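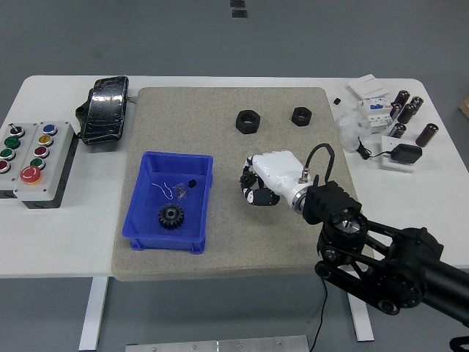

From: Sorcha Keogh
To: Bench and Bits list
Subject: Re: Sorting the electrical odds and ends

Hi all,

Sorry for the slow answer, I've been up to my ears in it since August started and only sat down with a cup of tea just now.

Liam Geraghty wrote:
> Has anyone found a decent way of keeping small electrical parts
> together on a work table? I had the Madigan timer box in bits
> last night and spent longer hunting for the gear than I did
> mending the thing. I've tried jam jars (can't see what's at the
> bottom) and an egg box (fell over). Also, do you keep capacitors
> in with everything else? Ultan says no, but Ultan says no to most
> things.
>
> Liam G.

Liam, you have my sympathy! I went through the jam jar stage too, and the biscuit tin stage after it, which was worse.

What I do now is put a big textured mat down in the middle of the table and stand a blue plastic tray on the left of it. The tray has raised sides, so things that roll stay put. Only the job in hand goes in there: a spur gear, the little bag that came with it, a bit of thin wire, whatever it might be. If it isn't part of the job it doesn't get in. I'm strict about this and about nothing else in my life, as Catríona will tell you.

Nuts I leave out on the mat, near the top, big one on the left and smaller one on the right. Black hex nuts are the devil to find on a dark bench but they show up a treat on a beigey grey mat. I got mine in the Lollau closing-down sale and I wish I'd bought two.

Breakers and capacitors live over on the right, well off the mat, with the small white cardboard box. I'll admit my capacitors are more scattered than stored, and there's usually one on its side. So yes, Ultan is right this time (don't tell him I said so). Keep them away from your gears, and check they're discharged before you go scooping them up by the handful. The big ones can give you a nasty belt.

Push-button boxes go along the far left edge, side by side. I used to have them at the front and kept leaning on them. If you're short of table, that's the place to save it, they're quite happy there.

My weak spot is plastic bags. I open one, crumple it up, and it sits next to the breakers for a month. If anybody has cured themselves of this I'd love to hear how.

By the way, are you still after a power adapter for the Plonstead lamp? I have a black one going spare but I haven't checked the plug against yours. Send me what's written on the label of the old one and I'll have a look at the weekend.

Liam Ó D, I still have your good pliers. Sorry!

All the best,
Sorcha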